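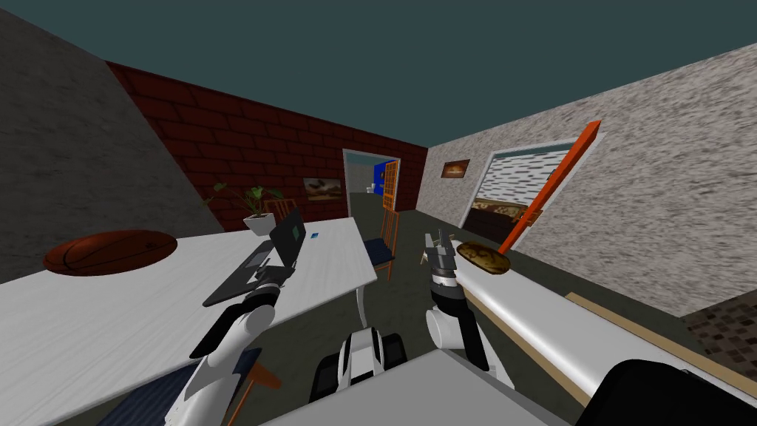 Wamadville Technical College
Department of Automation Studies
Course Handout: Planning and Budgeting for a Two-Arm Work Cell

Purpose of this handout

Students enrolled in the equipment planning course are required to submit a written purchase plan before the end of June. The notes that follow set out the order in which the plan should be prepared and the headings under which costs must be listed. Figures used in the worked portion are in thousands of dollars and are taken from the Semmont exercise issued with the course packet.

1. Begin with the task list

A purchase plan starts with the work to be done. Before any supplier is contacted, write down each object the arms are expected to handle, the surface it will rest on, and the place to which it must be moved. A household task set will normally mix rigid items with soft or irregular ones. A laptop held open above a table makes different demands on a gripper from an oval item lying on a counter, and a plan that prices a single gripper type for both must say why that type is adequate.

Record for each task whether one arm or two will be needed. Plans that call for two arms throughout are often found to contain only a few tasks that use both. The remaining tasks may still justify the second arm if the two are to work at separate surfaces, such as a table and a nearby counter, but the plan must state this.

2. Simulate before purchase

The department expects reach and layout to be tested in a simulated room before hardware is priced. The simulated room should contain the furniture that will be present in the real one, including chairs, plants and other items that take up space. An empty floor gives a misleading result. At a minimum, the simulation should establish:

Whether each arm reaches the far side of its working surface.
Whether a held object can be turned without striking the furniture or the other arm.
Whether the base can stand where the plan places it while leaving doorways clear.

Simulated objects may deform or overlap in ways that real objects do not. Results concerning grip force and soft materials should therefore be treated as provisional, and a line for physical trials must be kept in the budget.

3. Cost headings

The Semmont exercise allows a total of 246. Students are to assign this amount under the headings below. The amounts shown leave 5 unassigned, to be explained under Section 4.

Arms, base and controller: 150
Grippers and spare fingers: 35
Simulation software and computer: 20
Installation, guarding and floor work: 24
Training of staff: 12

Total assigned: 241

Freight and taxes are included in each line. Do not list them separately. Software that is renewed each year must be shown for the full term of the plan; a first-year price alone will not be accepted.

4. Reserve

The unassigned amount is small, at nearly 2 percent of the total. Students should state whether they consider it sufficient and, if they do not, which heading they would reduce. Grippers are the heading most often reduced in past submissions. Fingers wear, and a plan that cuts this line must show how replacements will be paid for in the second year.

5. Comparing suppliers

Two supplier quotations, Candero and Okafor, are included in the packet. They are not laid out in the same way. Candero quotes the arms and controller together, while Okafor lists each arm, the base and the cabling as separate items. Rewrite both under the headings in Section 3 before making any comparison. Note the delivery period, the length of the warranty, and whether a simulation model of the arm is supplied with the purchase or charged as an extra.

6. Submission

The plan should not exceed six pages, excluding the task list and simulation results, which are to be attached. Each attached result must be labeled with the task to which it refers. Plans without a task list will be returned unmarked.

Handout revised Mar 19, 2022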